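Sorting by Color: What We Learned About Bins, Blocks and Messes
Araba Ansah and Korkor Fiadzo
January 22, 2021

Why we picked this

Our project started with a complaint! Korkor's little cousins have a giant tub of building blocks, and every cleanup ends with somebody dumping everything back in together. So for our class project at Kaltthorpe we asked a pretty small question: does giving each color its own bin make a pile of blocks easier to put away, or does it just add work?

I (Araba) wrote most of this report, and Korkor did the tables and fixed my spelling.

The setup

We kept the bins in one row toward the back of the table, side by side, so you never have to look for the next one. One is black, one is a yellow that leans orange in some light, and one is green. I wanted them farther apart, Korkor wanted them touching, and we went back and forth on that for way too long. She won.

The rule for colors was blue in the yellow bin and red in the green bin. Green blocks go in the black bin (yes, we know, a green bin was right there). We did that on purpose, so that people had to remember the rule and couldn't just match the block to the bin. 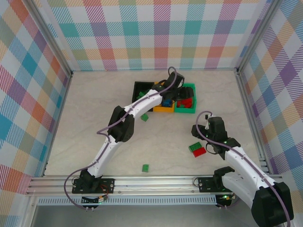
Blue blocks in the middle bin, red ones on the right, and a small green piece in with the reds.

That little green piece is the kind of thing we ended up calling a stray. A stray is any block sitting in a bin that belongs to another color. They're easy to miss when the pile around them is big, and I walked right past a few while scoring (sorry, Korkor).

What we tried

We had 7 classmates do the sort 2 ways, once into a single big tub and once into the three bins. That gave us a nice stack of score sheets, 84 of them by the end of November, because most people wanted more turns. For each turn we wrote down the time, the strays, and whether the person stopped to ask about the rule.

The start of a sort looks really different from the end. You've got a couple of blues in the yellow bin, a couple of reds in the green one, nothing at all in the black one, and loose bricks still out on the table in front. People told us this was the part they liked least, since the pile doesn't seem to shrink.
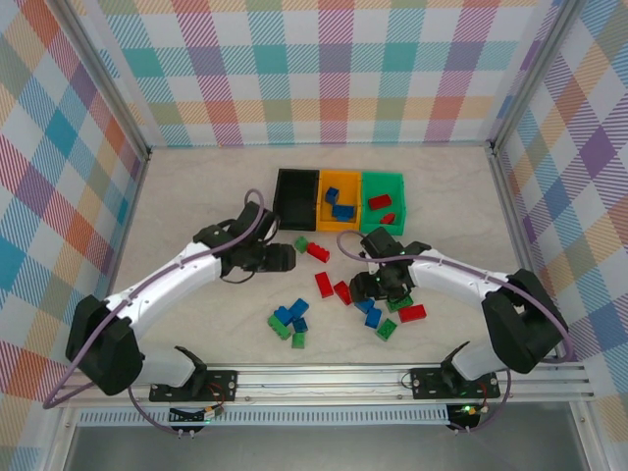 Results and what we'd change

The single tub was faster every time, no surprise there. But when we asked people to go find a certain color afterward, the three bins won easily, and that made up for the slow cleanup. Most strays were green blocks dropped in the green bin, so our sneaky rule did its job a little too well!

Next time we'd put labels on the fronts and run one round with matching colors to compare. Korkor also wants to try a fourth bin for odd shapes. I'm still voting for more space between them.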